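4.2 Rinse-out and color loss

Second batch of hair swatches, 37 in total, all bleached to the same level and dyed with the Senholm plant-based brown. Half got the Bovness conditioner after dyeing, half got plain water. Wash, towel, air dry, measure. Same shampoo for everyone, same hand doing the washing (N. Mfaume).

Color loss was read after every second wash. Untreated swatches faded fastest early on, mostly in the red tones, then leveled off. Conditioned swatches faded slower at the start but caught up more than we expected. Gray hair held less dye than brown hair in both groups, which matches what Stoyanova saw in the Kumgate salon trial. Shine was scored by eye only, so treat it with caution.

Water hardness matters. We ran the hard water at 400 mg/L and the soft water straight from the filter. Hard water left a dull film on most swatches and made teh color look flatter than the meter said it was. A vinegar rinse took some of that off. Not all. Rinse volume was kept at 1480 mL per swatch, split over 2 pours.

Beading on the hair itself was not scored in this batch. Should of been. Next round will include it, plus a henna control from Nyamweya.

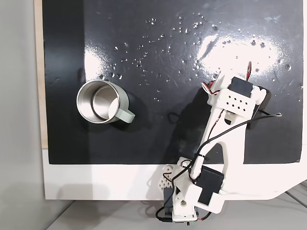

Figure 3. Clear water droplets of mixed size on a glossy black surface, with stainless steel mug.

Scalp feel and smell were left to the salon panel, see section 5. Short version: less sting than the ammonia dye, smell disliked by most.

Last updated: December

Comments

rootsandrinse: Was the vinegar rinse diluted? Can't find it in the methods.

S. Stoyanova: Yes, will add.

greyat30: my gray bits never hold plant dye past a few washes so this tracks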